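Doors first, then beds: what the new robot means for the housekeeping team

Many of you have stopped me in the hallway at Brendholm to ask how the robot plans are coming along, so I thought I would put it all down in one place.

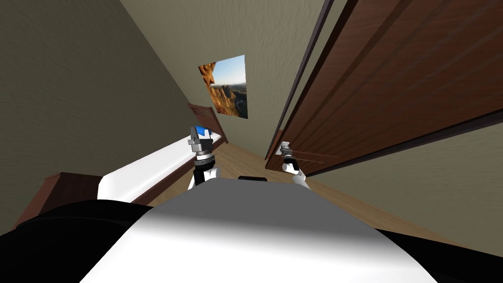

We are still working in simulation, and will be until December at least. Phong Vũ and Janka Kollár have been building practice guest rooms on the computer, and the two-armed robot has to find its way around them before we let one anywhere near a real guest. Doors take up most of their time at present. Anyone who has pushed a linen cart knows how many doors there are in a shift, and our Groltow building alone has 400 rooms!

Now, to the question I hear most. No, hours are not being cut. What will change is the fetching and carrying – the towels, the spare pillows, the long walk back to the linen room when something is short. Making the beds and the last look around a room stay with you, and so does the say on whether a room is ready.

Two people from each floor will be trained to work alongside the robot, on paid time and at the higher grade. Cúc Nông, with all her years on the third floor, has already sat down with Phong and told him plenty about how our doors swing and where guests leave their suitcases (everywhere, as she put it). Several of her remarks went straight into the practice rooms, and we would love more of them.

If you would like to put your name down for the training, or you just want to grumble a little over a coffee, come and find me in the staff room after 2.

Sabina Halás, Housekeeping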